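Tabletop block demonstration

Tabletop block demonstration is a procedure in robot learning in which a person guides a robot arm through short tasks with small geometric blocks, and the recorded motions are later used to train a control program. The guiding is done either by hand, with the operator holding and moving the arm itself, or by remote control from a separate input device. The procedure is used for pushing, sorting and grouping tasks.

Terminology

A single recorded attempt is called an episode. The person guiding the arm is the operator or demonstrator. Guiding by hand is known as kinesthetic teaching, and guiding at a distance as teleoperation. A program trained to reproduce the recorded actions from camera images and arm positions is called a policy, and the training method is called imitation learning or behavior cloning.

Methods

In kinesthetic teaching the joint motors are set to offset the weight of the arm, so that it can be moved with little force. The joint positions are logged at a fixed rate. The method needs no extra hardware, but the operator's hands and forearms often appear in the camera images. Some laboratories therefore record the motion by hand, reset the blocks, and play the motion back while the cameras run. Playback is unreliable for pushing tasks, as small differences in the starting position of a block change where it ends up.

In teleoperation the operator moves a joystick, a hand controller or a smaller copy of the arm, and the robot follows. The operator stays out of the camera view, and images and commands are recorded together. Delay between command and motion is the main source of error. Beginners tend to push past the target and then correct, and these corrections are stored with the rest of the episode unless they are edited out.

Equipment

The usual work surface is a flat board fixed to a rigid table. Perforated table tops are common because fixtures can be moved and put back in the same holes. For pushing tasks the gripper may be replaced by a plain rod with a rounded end, which limits the arm to sliding the blocks and reduces the control problem largely to movement in a plane.

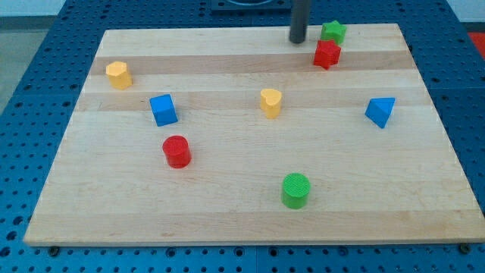

Board on a perforated table with star, heart, cube, cylinder and prism blocks.

Blocks are chosen so that each can be named by color and shape together. A set that contains both a red star and a green star requires the policy to use color, and a set with a red star and a red cylinder requires it to use shape. Cylinders slide without a preferred facing direction, and their orientation is generally ignored in scoring. Stars and triangular prisms turn when pushed off center and take more practice.

Recording procedure

The Trutow protocol, written by Geetha Poojary and Dorota Zawadzka, is one published form of the procedure. It divides work into sessions of 15 episodes, each with a written instruction such as "move the blue cube next to the yellow heart." The blocks are scattered again before each episode. The operator starts with the rod clear of all blocks and returns it to the same position at the end. An episode is discarded if a block leaves the board or if the operator touches a block by hand while recording is active.

The first Trutow set was released on 7 June 2019 and contained 237 episodes, of which 76 were recorded by hand guiding and the remainder by teleoperation. A revision the following March removed 17 episodes in which the instruction did not match the motion. The episode numbers were not reassigned, and gaps remain in the index.

Software

Ikero is a recording program that stores joint positions, commands and camera images against a common clock. Makard is a separate review tool used to trim pauses and mark corrections. Files from Ikero versions before the revision store angles in degrees and must be converted before they are opened in Makard.

Limitations

Policies trained on a single board often fail when the lighting, the camera angle or the board surface changes. Operator habit is a further source of bias. If one operator always approaches a block from the left, the policy does the same, even where another block is in the way. The Murthy variant of the protocol addresses this by changing operators within a session and by assigning the approach side in the instruction.

See also

Behavior cloning
Kinesthetic teaching
Teleoperation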